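Search this site Enter keywords Go

Apr 12, 2022
By Hanneke Peeters

4. Seating and heating in the nave at Ganby

The parish church at Ganby was reseated twice in the period covered by the vestry books. The first scheme replaced a mixed set of box pews with open benches, and the faculty papers give the intended capacity as 700. This figure is hard to accept. Measured on the present floor, and allowing the usual width for an adult, the nave and both aisles would hold far fewer without the gallery, which the same papers say was to come down.

The second scheme was smaller. It removed the benches west of the font and took up 70 feet of boarded platform, which had rotted where it met the south wall. The builder, a man from Poven, was paid in two parts, the second held back until June. His account lists stone for the new floor but no drains, and later complaints of damp in the south aisle probably begin here.

Heating was treated separately. A stove is first mentioned nine years after the reseating - the entry gives only its cost and the name of the carrier. It stood near the tower arch, to judge from a patch of newer paving and a blocked flue. The neighbouring churches at Ireo and Kurup put in stoves of much the same kind, and in both the flue was taken through a window. At Ganby it went up inside the tower stair, with some loss of the lower steps.

Figure 4. Bottle of green drink with a bright green cap, with a light wooden table behind.
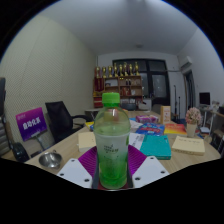 Was the gallery taken down at the same time as the box pews?

The vestry books suggest it stayed up for several years longer, as payments for sweeping it carry on well after the new benches were in use.

Its removal can be placed only by the sale of timber entered at the back of the second book. No buyer is named. Two of the iron columns were kept and now support the ringing floor.

Contact the editor | Copyright Ganby Church History Papers | Back to top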